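Putting the parish archive on people's phones
Speaker notes, Crichton session, October

Slide 1. Title
Say hello, thank Esperanza Aguirre for the invitation and for sorting out the projector. Mention that I'm a church organist first and a web person second, so please stop me if I get the hymn software and the website mixed up. I do that.

Slide 2. Where we started
1136 sermon recordings on cassette, in shoeboxes, in the room behind the vestry. The oldest ones have the preacher's name and nothing else. A few have a child's drawing where the label should be (I love these, show the one with the whale).
Ask for hands: who has a box like this at home or at church?

Slide 3. Getting it off tape
We used two decks and a laptop running Multix. It splits a long recording wherever it finds silence, and our old pastor paused a LOT, so one Easter sermon came out as 19 separate files. Play the first three. Wait for the laugh, then play the fourth.
Tip to pass on: set the silence gap to 25 seconds and fix the leftovers by hand.

Slide 4. Naming things
Slow down here, people always want to write this part down.
Date first, then preacher, then Bible passage. Year, month, day, in that order, so the files sort themselves. Sabine Stöcker made us a one-page sheet and it's still taped to the desk. Copies at the back table.

Slide 5. The podcast feed
Flistico hosts the audio, Vallico makes the feed. Show the feed on my phone, not on the laptop, because the whole point is that it works on a phone!
Tell the story about the man in the hospital who listened to his own wedding sermon. Keep it short or I'll get choked up.

Slide 6. Who listens
Mostly people who moved away. Also shift workers, and parents of babies up at three in the morning. Short episodes do far better than long ones, so we now post a version under 30 minutes whenever we can and leave the full service up for anyone who wants it.
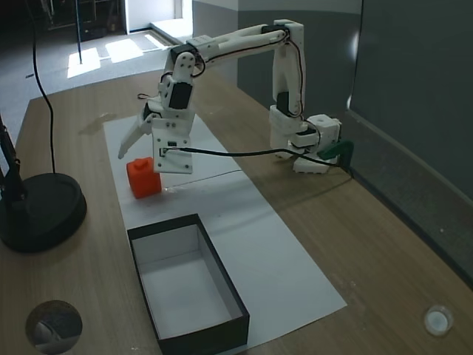
Slide 7. Permission
Don't skip this even if we're running late. Ask living preachers in writing. Ask families where you can find them. Take out the prayer requests, every single one, because people said those names aloud in a room full of friends and never expected them on the internet. Music is its own headache: we cut the choir anthems and kept the hymns that are old enough to be free.

Slide 8. What I'd do differently
Start with the newest tapes. We began with the oldest and spent the whole first winter on hiss. Back up before you rename. (Yes, that happened. Ask me at coffee.)

Slide 9. Questions
If it's quiet, ask Sabine to talk about transcripts, she has strong feelings and they're good ones. Sign-up sheet for the tape deck loan is by the door, decks need to come back with their power cords.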